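This site uses cookies to improve your visit. Accept | Manage settings

A common rulebook for the shared bench

When Brolero published its code of practice for two-arm work cells, it set out to answer a plain question: who may put a hand near the arms, and when. Liudmyla Kovalchuk, who led the drafting, spoke to us at the Dumer test site.

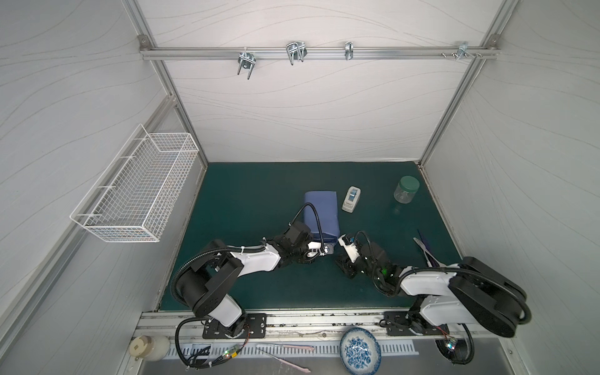
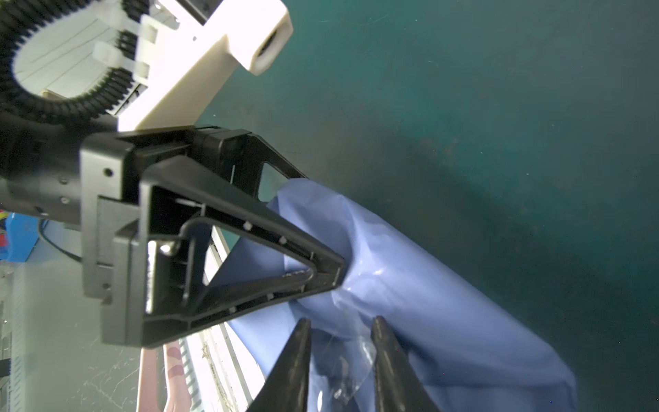
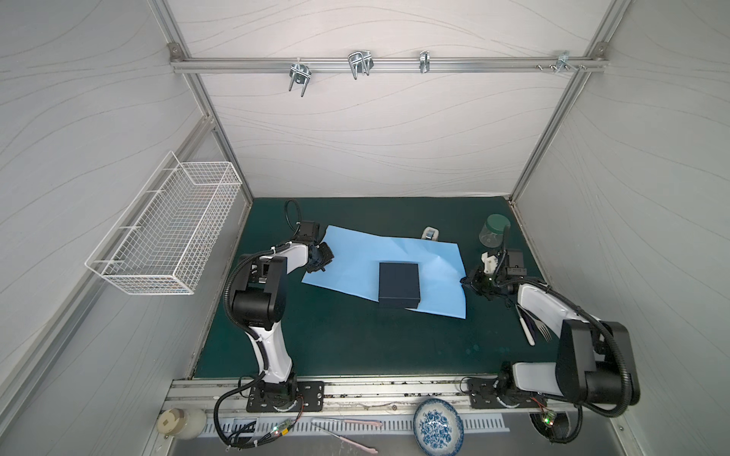 The code runs to nine sections. The longest concerns the state of the bench before a task begins. "Every item on the mat must appear on the task sheet," Ms Kovalchuk said. "If it is not on the sheet, it is removed, or the sheet is amended and signed again."

Sharp items are treated separately. Knives must be listed by name and returned to a marked place at the end of each shift. Earlier drafts left this to the operator's judgement, a position she now describes as "too generous".

On human access, the wording is strict. An operator may reach in only after the arms have been put on hold and a second member of staff has confirmed it aloud. "People find the spoken check awkward for a week or so," she said. "After that they do it without being asked."

Cable wear proved harder to settle. Pylypenko, which took part in the trial, asked for an inspection every 500 hours of running. Brolero preferred 200, and the shorter interval was adopted. Nearly 788 written comments were received in all, many of them on this point.

A revised text is due in August. It will add a section on cleaning the rails, which the first edition mentions only in passing.

Related
Greruretti joins work cell trial
Task sheets: common errors
Training for second checkers

Comments (2)

R.P.: Does the spoken check apply on night shifts with one operator?

Benchhand: We already inspect at 200 hours. The clips go before the conduit does.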